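How to move your ad accounts to a new agency without losing your history

Last updated May 2024

If you are changing media agencies, or bringing your buying in-house for the first time, congratulations, and also, please put the kettle on, because this is going to take a few evenings of slightly dull work. I have been on both sides of the handover now. I worked at an agency called Hokness for a good stretch, and after that I moved over to the advertiser side at Plastcombe, where we sell storage boxes and garden tubs and the kind of lid you can never find when you want it. At Hokness I packed accounts up and waved them goodbye. At Plastcombe I was the one unwrapping them and wondering where half the contents had gone!

What follows is the order I do things in these days. It's written for a company with a handful of accounts (search, social, a display platform, maybe some audio or connected TV) and one outside agency. If you have several agencies in several countries the same steps work, you'll just be repeating them.

Before you tell anybody anything

Read your contract. I know. Pour something nice and read it anyway. You're looking for the notice period, who owns the accounts, who owns the creative files, and whether there is a fee for transition help. Ours had a 40-day notice period and a paragraph near the back saying that "platform configurations" belonged to the agency, which we had all signed quite cheerfully without picturing what it meant. It meant the audience segments. We did get them in the end, but it took more phone calls than I would wish on you.

While you're in there, write down what the contract says about money already committed. If your agency has booked space for August and you're leaving in June, somebody has to pay for that space and somebody has to look after it while it runs, and those may be two different companies for a while.

Step 1: Make the list

Open a spreadsheet and give every account its own row. For each one you want the platform name, the account number, the email address that owns it, everyone who has a login, how it gets billed, and whether it has anything live right now. Do this before you give notice if you can manage it. People are wonderfully helpful right up until they learn you're going, and most of them stay helpful afterward, but they get moved to other clients and their inboxes fill up.

I expected our list to be short. It came to 105 rows once I had counted every old tag, every product feed and every test account that a long-gone intern had opened for a single promotion. Please don't be alarmed if yours grows as well. A great many of those rows got a line through them by the end, and closing old things down is quite satisfying work once you get going.

Step 2: Find out who really owns each one

There is a big difference between having access to an account and owning it. If your company owns the account and the agency was given permission to work in it, your life is easy, and you only need to change the permissions. If the agency created the account inside its own business manager, you have some asking to do.

Log in yourself for this part, with your own work email, and look at the admin or settings page. Don't take anyone's word for it, including your own from last year. Where the agency is the owner, ask which of these is possible:

- a full transfer of ownership to your company
- a copy of the account, with the settings but without the history
- an export of the history, with nothing live

A full transfer is the one you want. Bidding tools learn from past results, and a brand new account has to start learning over again, often at your expense. If a transfer can't be done, ask for the copy and the export together, and plan for a few bumpy weeks at the start.

Step 3: Export everything, twice

Even when you're getting a full transfer, download your reports. I like to pull 3 years of data wherever the platform will let me, broken out by week and by campaign, with spend, impressions, clicks and whatever you count as a sale or a lead. Save the files as plain CSV. Fancy dashboard exports look lovely and then won't open in anything two years later.

Do it once when you give notice and again on the last day. The second set catches everything that ran in between, and it also gives you a final spend number to hold up against the last invoice. (Ours didn't match. It was an honest mistake with a credit note and it was fixed in an afternoon, but I'd never have spotted it without the second file.)

Besides the reports, ask for:

- negative keyword lists and blocked site lists
- naming rules for campaigns, even if they were only ever in someone's head
- audience definitions, written out in words
- the media plans as approved, along with the final versions if those were different
- original creative files in layers, plus the license dates on any stock music or photos

That last item is the one I would underline. We once ran a radio-style spot for weeks with music we had no right to use anymore, and I still go a little cold thinking of it.

Step 4: Sort out the tags on your website

Your site probably has tracking tags on it that your agency put there. Go through them one at a time with whoever looks after the site. For each tag, decide if it stays, gets replaced or goes. We used a tag checker called Prisura, which is nothing glamorous to look at, though it does print a nice clear list you can take into a meeting. Any tool that lists what fires on each page will do.

Leave the old tags in place until the new ones have been recording for at least two full weeks. You'll be double-counting in your own reports during that time, so put a note somewhere obvious, or your finance team will think you've had the best fortnight in company history.

Step 5: Move the billing

Billing moves last on my list, and I'm firm about it. If the card or the credit line changes before the permissions are settled, campaigns can stop in the middle of the day, and getting them going again isn't always just a matter of pressing a button. Agree on one cutover date with both agencies on the same email. Pick a quiet stretch in your calendar. Ask the outgoing team to pause, confirm in writing that they have paused, and then let the new team switch on.

Keep some money aside for the overlap. We held back 5 percent of the quarter's budget for surprises and used most of it on the new search account while it was finding its feet.

Step 6: Take away the old access

This feels rude and it isn't. Once the final invoice has been paid and you have your second set of exports, remove every outside login, change any shared passwords, and look for automated connections too, such as reporting tools that pull data overnight. Our reporting had been built in Jurčo, and the connection was still merrily fetching numbers for the old agency long after everyone had said their goodbyes. They hadn't noticed either!

Write a thank-you note while you're at it. It's a small business, this one, and you'll meet the same people again at other companies with other titles on their email signatures.

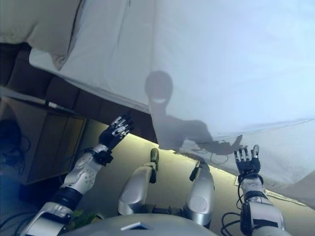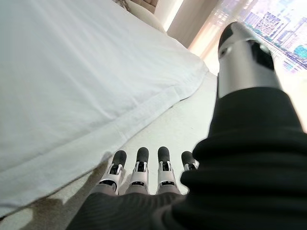
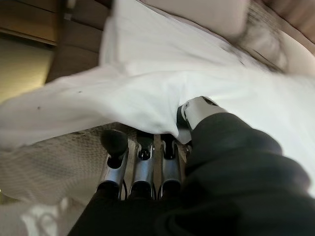
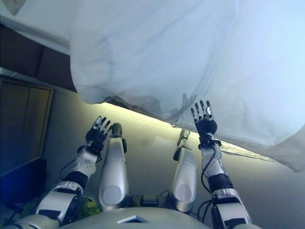
White fabric, four views

A few questions I get asked

Should we tell the media owners directly? Yes, if you have any deals in your own name. A short email with the new contact and the cutover date is plenty.

Can the new agency do all this for us? They can do a lot of it, and a good one will offer. I would still keep the list from Step 1 in your own hands, on your own drive, with someone inside the company updating it every quarter or so.

What if the old agency stops answering? Go to the platform's support team with proof that you own the business and the website. It's slow, and you'll want your contract and a couple of recent invoices ready to attach.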